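Washing black clothes so they stay black?

tomsgarage
Moved into a rental with a Famard top loader and my black work shirts look charcoal after nearly 6 months. I use cold water and regular powder. Is it the machine or the soap?

Willow_K
Powder, I'd bet. It doesn't dissolve well in cold water and leaves a film. Switch to liquid and turn the shirts inside out.

dryline407
Disagree. I've used powder in cold for 12 years with no film. Over-drying is what wears them out. Hang them up — no dryer at all.

Trygve Backlund
I'm with dryline on the dryer, less so on the powder. Our water is hard, and powder left streaks on everything until I started dissolving it in a jug first.

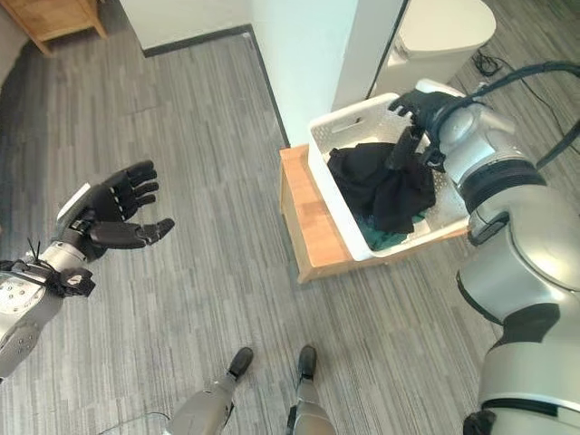

Sorting made the biggest difference for me. I used to throw towels in with the shirts, and the lint rubbed into the cotton and dulled it. Now the darks go in their own load, half full, on the short cycle. A plain white plastic basket like that one does fine for them, and any black piece shows up against it when you're checking you got them all.

Willow_K
Half full wastes water, though. Fill it and use the normal cycle.

dryline407
Not if it's a short cycle. A packed drum is more rubbing.

tomsgarage
OK, liquid and no towels first. I'll leave the dryer question for later, there's no room for a rack in here.

Willow_K
Over the tub works. Mine's been there 13 years.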